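How to Budget for Hand-Held Grippers Before You Buy

By Jocelyn Hiebert
Updated December 9, 2021

Start with the task list and leave the catalog for later. Write down what the grippers will pick up, where the work will happen, and who will hold them. A pair that does well with boxes can be a poor choice for cloth.

Step 1. Count pairs, then add spares. Most household tasks need two hands, so price grippers in pairs. For 3 operators we ordered 5 pairs. The extra two cover repairs and shipping delays.

Step 2. Price the finger pads separately. Pads wear out long before the linkages do. Ask the seller for a pad price and a lead time in writing. Nirkero quoted us nine days and Casero would not commit to a date, which settled it.

Step 3. Try the grippers on soft goods. Folded fabric shows up weak closing force and slick pads faster than anything rigid. Use a real room with the usual furniture in it, and have each operator work over a bin for a full session.

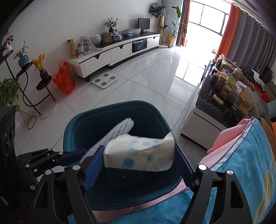
Two grippers at a plastic bin, the nearer one pinching a soft-looking folded item.

Step 4. Budget for the props. Bins, cloth items and jars are cheap one at a time, but they add up. We set aside $77 per home and spent nearly all of it.

Step 5. Set a review date. Freya Furnival keeps our parts sheet and goes through it every April. Anything replaced more than once in the year gets its own budget line.

If the total is over your limit, cut the number of homes first. Keep the spare pairs.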